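About the Pevside Suture Practice Unit

The Pevside unit was set up to give surgical trainees a fixed place to practise suturing on synthetic tissue. It occupies two rooms on the ground floor of the Brunet building. One room is used for bench work and the other for storing and preparing pads.

The basic course covers needle handling, placing a stitch, tying and cutting. Trainees begin with interrupted stitches on a flat pad and move to running stitches once their spacing is even. Braided thread is used at first. It holds a knot well but drags more than a single-strand thread, so tension has to be learned separately for each.

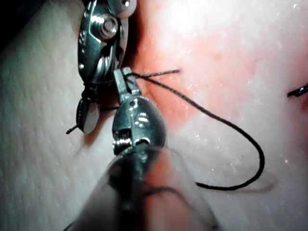 Nomero Surgical Skills School | Bench Skills Department

Black braided suture shows up clearly against a pale pad, even where the surface has a reddish stain. Tail length can be judged by eye at close range. Metal instruments reflect the bench lamps, and lamp angle is therefore set before each session begins.

Pads are bought in from Mirkari and stored flat. The unit used 2,356 of them in the last teaching year. Each pad is marked on the back with its date of first use and is withdrawn when the surface tears under normal tension. Stained pads stay in use if they are otherwise sound.

Roughly 600 trainees attend each year, in groups of four. Each group has three bench sessions, followed by a marked exercise. Marks are given for spacing, knot security and damage to the pad. The marking sheet was last revised in June and is handed out at the first session.

Bookings are made through the school office. Trainees should bring their own loupes if they use them; all other equipment is supplied.

Page last updated November 19, 2023

Share this page (3)
This site uses cookies to remember your settings. Accept | Manage cookies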